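Zasik Laboratory Course, Handout 4
Daily care of the tabletop arm
Prepared by Zbigniew Mazurek, revised in February

Before you begin

Each pair is responsible for one cell during the whole session. Read the log of the pair before you, and sign under their last line. If a fault is written there without a signature from Ilango Alva, do not switch on the drive. Go and ask him first. He is in room 802 until 16:00.

The emergency stop must be tested every morning, also when the previous pair has tested it in the evening. Press it while the arm is holding still with the drive on. The brakes should click and the arm should not sink. If you see it sink, write "brake" in the log and leave the cell switched off.

Cable and wrist

With the drive off, follow the cable with your fingers from the top of the arm downwards. You are feeling for flat places and for cuts in the outer cover. The cable needs a free curve. Last year one group fixed it tightly with tape, and at the first large turn of the wrist the connector was pulled out.

Then hold the gripper body and try to turn it gently against the wrist. There should be no play. If there is play, tighten the four screws crosswise with the short key from the Womley set, a little on each screw, and go round twice.

Finger pads

The pads are wearing parts. We change them after 1000 closings or when the surface is shiny, whichever comes first. Clean them with a dry cloth only, as alcohol makes this rubber hard. After a change, the two fingers must meet evenly over their full length. A strip of paper held between them should resist when you pull it at the top and also at the bottom.

For the height check, bring the open fingers over the wooden box at 70 mm per second or slower, and stop just above its top edge. The toys and containers can stay on the table during this check, if they are not under the path of the arm.
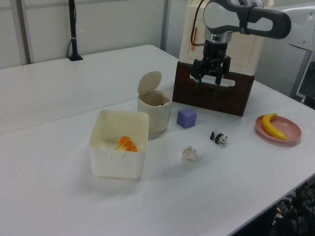 Writing the log

Write the counter value, what you have changed, and both your names. "Everything OK" is not an entry. If you took pads from the Fambridge drawer, write also how many are left, so that Ilango can order in time.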